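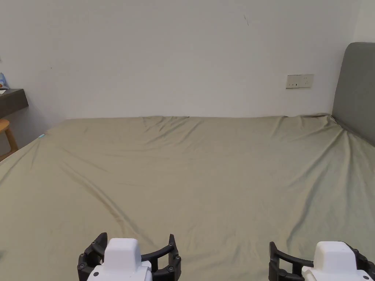 The Made Bed and Other Promises

Every December the advice starts up again. Make your bed. Fold your clothes the minute they come out of the dryer. Wake at 5 a.m., write down what you're grateful for, and by spring you will be a different person, probably one with a standing desk.

I have been reading this stuff for 20 years, partly for work and partly out of the same weakness that makes people read horoscopes, and I would like to see some evidence. I don't mean a story about an admiral or a chief executive. I mean evidence that a person who was failing at something large got better at it by starting with something small and unrelated.

The usual defense is momentum. You do one easy thing, the thinking goes, and the feeling of having done it carries you into the next thing. Maybe it does. In my house the feeling of having done one easy thing carries me directly to the couch. I've done my bit, and I would like a sandwich.

Venkatesh Thevar, who edited this column before he moved to Plernska and took up arguing by mail, thinks I'm being unfair. His view is that routines work the way a handrail works. You don't climb the stairs because of the rail, but you'd miss it. I like that better than momentum. I notice, though, that it's a much smaller claim than the one on the book jackets, and that no publisher is going to pay for a book called The Handrail.

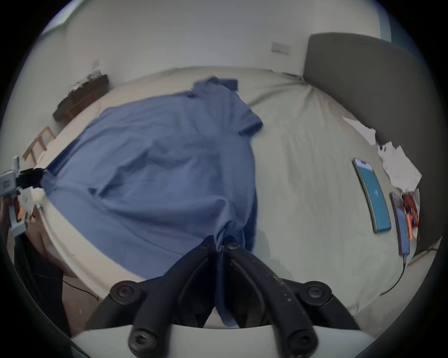
A short-sleeved shirt on the bed, some way from folded.

Then there is the money. Last winter I signed up for a course from an outfit called Oltedico, which promised to rebuild my mornings in 100 days. There was a workbook, a phone app and a weekly message from a coach. The messages were friendly and could have been sent to anyone, and I assume they were. On the second day I was asked to rate my readiness for change. I gave myself a 2. The app congratulated me on my honesty and offered me the advanced plan.

I kept at it for most of the winter, and I'll admit the mornings were tidier. I can't tell you whether that was the course or the fact that I had paid for it. Paying for a thing makes you look for results, and if you look hard enough at your own life you will find some.

My friend Lavanya Ramasamy went through the same workbook and came out a believer. We have argued about it more than once. She says she used to lose the first hour of her day and now she doesn't. I believe her. What I don't believe is the next step, where her good hour becomes a law of human nature and anyone who sleeps until eight is suspected of not wanting success badly enough.
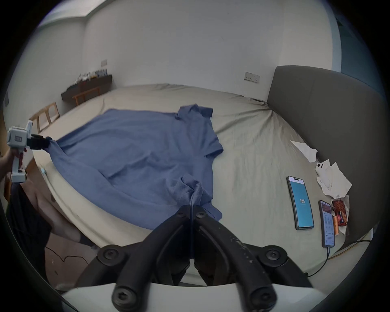 Blue polo shirt, pale green sheet.

This is the part that bothers me most. Small-habit advice is sold as kind. Start where you are, it says, anyone can do it. But look at what it says about the people for whom it doesn't work. If the fix is free and takes a minute, then whoever stays broke or tired or stuck must have skipped the minute. It leaves out the landlord, the night shift and the bad back. A woman wrote to me from Gimine after an earlier column to say that she had made her bed every day through a layoff and a divorce, and that all it had given her was a made bed. She wasn't bitter about it. She just wanted someone to write it down.

The defenders also like to count. My copy of one popular book has a worksheet where you multiply your new habit by the days remaining in the decade, and the total is supposed to knock you over. I filled it in with flossing and got 1226. I suppose that's a lot of flossing. It's also what my dentist has been asking for without a worksheet.
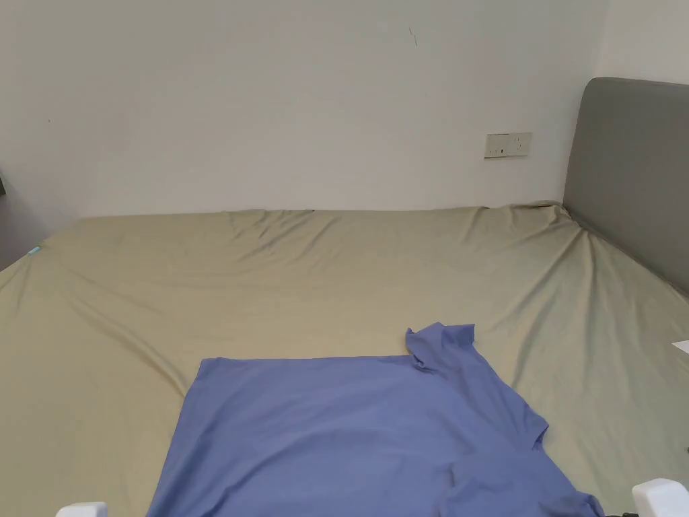
A fitted sheet with its creases still in it.

I do make my bed, by the way, on the days I remember. A smooth sheet is nicer to get into than a bunched one, and that seems to me a perfectly good reason, the kind my mother would have given. She had strong opinions about laundry and none at all about personal growth. When I asked her as a kid why I had to fold my shirts, she said they'd be wrinkled if I didn't. I can't find the flaw in that, and she didn't charge me for it.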